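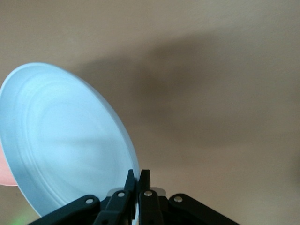

Osine shop site: project meeting, March 21, 2019

Present: Pui-shan Kwan (chair), two from Verbruggen, one from the Kosstead shop. Apologies from Dodstead.

**1. Last minutes**
Agreed. The February action on delivery charges is carried over.

**2. Product pages**
264 of the old pages have been moved across. 57 still need sizes and weights. Kosstead to send these within 10 days.

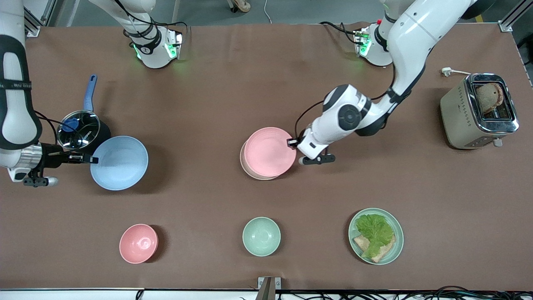
**3. Checkout**
Verbruggen showed the one-page version. Guest checkout to stay. Postcode lookup fails on some Dodstead addresses and will be fixed before testing.

**4. Budget**
£3,000 left for the search filters. PK to ask for a written quote.

Next meeting at Kosstead, date to follow by email.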